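Gripper comparison, minutes of the January meeting

Minutes of the last meeting accepted. Kendar's claim of 2,000 cycles between finger changes was raised again. We have run 200 and the meeting declined to repeat the larger number in any report.

The bag test stays in. Several members doubt that thin plastic tells us much about grip, as the bag bunches up and gives either gripper plenty to hold. Fuchs wants the bottle scored separately. Agreed. 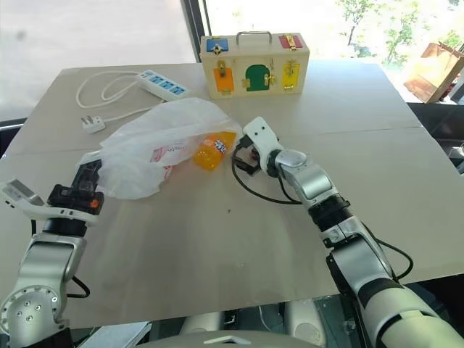 ITEM 4: BAG AND BOTTLE

Left gripper holding the gathered end of the bag, right gripper near the opening by the orange soda bottle. The Urkanton side called this setup "close to solved." The meeting did not agree, and asked for nine full runs with no resets by hand before the word is used again.

Latches on the busy box put off to next time. Claltari to send its controller settings, which were also promised in the fall.

Closed at 4:40.

Recent minutes
Wrist camera trial
Finger pads, second round
Controller delays

Contact the secretary | Back to top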